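Two hands, one table: Thaís Fontes on building grippers at home

Interview by Jaxon Fraser
14 January 2020

Thaís Fontes repairs weighing equipment for a living and has been building hand-held grippers in her spare time since August. The pair she uses now is the third version. She calls the design Grodden, after the street where she cut the first set of plates.

Each gripper is worked by hand. A camera mounted on the tool records what the jaws do, and the recordings are meant to train a small two-armed machine that is still in parts at Polberg, the shared workshop where she rents a shelf. "The arms are the easy bit to buy and the hard bit to feed," she says. "I can get motors any day of the week. I can't get a thousand clean recordings of someone picking up a vest."

Her first jaws were straight bars with foam glued to the inside. They held boxes well and cloth badly. The foam compressed unevenly, and thin fabric slid out sideways as soon as the tool was turned. She replaced the bars with angular plates and cut triangles out of them, which brought the weight of each finger down from 85 grams. "After 30 minutes your wrist notices every gram. I'd have cut more, but the plate started to twist under load."

The pads took longer. Shiyu Zheng, who shares the shelf at Polberg, suggested a softer grade and cast several strips for her to try. Fontes tested 13 combinations on the same tea towel before settling on one. She keeps the pads narrow. "A wide pad picks up two layers when you want one. Then the recording teaches the wrong thing."

I asked why she had begun with laundry, when rigid objects would be simpler.

"Rigid objects are solved well enough for what I want. Cloth has no fixed shape, so you can't cheat by measuring it once. And there's always some in the house."

She works with a gripper in each hand, on a table with a cloth over it. So far she has logged 3,014 grasps. Almost a third have been thrown out, mostly for blur. Quick movements smear the image, and slowing down produces a motion she doesn't want the arms to copy. A shorter exposure would help, but it needs more light than the room gives in winter.

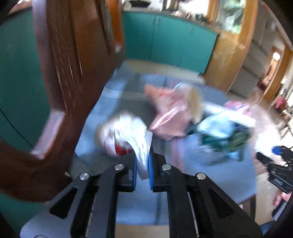 White cloth held between the blue pads, with the second gripper at the right of the table.

The wide lens has its own cost. It takes in both tools and most of the table, but straight edges bend towards the sides, and the software has to correct for that before any position can be trusted. Fontes wrote the correction herself, then dropped it for a package called Pidurano. "Mine was off by several millimetres in the corners. On a sock that's a miss."

What would she change next?

"The handle. It's too thick for me and too thin for Shiyu. After that, the screws. I'd like to swap a finger without hunting for a driver."

The arms are due to be assembled once the new handles are finished. She has not set a date.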